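**Tinduvano opens its Hullport mezzanine to gather everyday handling examples for robot learning**

HULLPORT, December – Tinduvano has started a new round of data gathering at its two-level workspace in Hullport, where people use hand-held grippers to show a learning system how ordinary things get picked up, moved and put down. The goal for this round is 300 recorded sessions, and 100 of them are already in!

Each session is short. A person holds the gripper, does a small job with it and starts over, while cameras on the gripper and on the headset record the movement from the hand's side and from the eye's side. Soft goods are a big part of the plan this time, because cloth never falls the same way twice and a system needs to see a great many folds before it can guess at the next one.

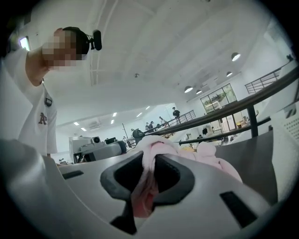
*A session on the upper level in Hullport, recorded with a head-mounted camera and a hand-held gripper.*

"I love watching the first few tries," said Loredana Gatti, who leads the collection work. "People slow down, they tilt the wrist, they go back for a corner they missed – and all of that is worth keeping. We want the fumbles too."

The team has 13 kinds of tasks on its list, from handling fabric to moving books. New contributors practice until they feel at ease with the tool, then record at their own pace. A second person often stays close by to swap tasks and check that the recordings are complete.

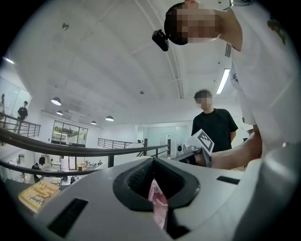

Working in an open space suits the project well. Windows, hanging lamps and people passing in the background all end up in the recordings, and a system trained on them should be better prepared for a busy room than one that has only seen a bare wall.

Once this round is finished, the sessions will be sorted and labeled by the Lorente group, Tinduvano's in-house training team. A follow-up round is planned for Cevside, with 25 contributors and a longer list of household items.

**Press contact:** Loredana Gatti, Tinduvano, Hullport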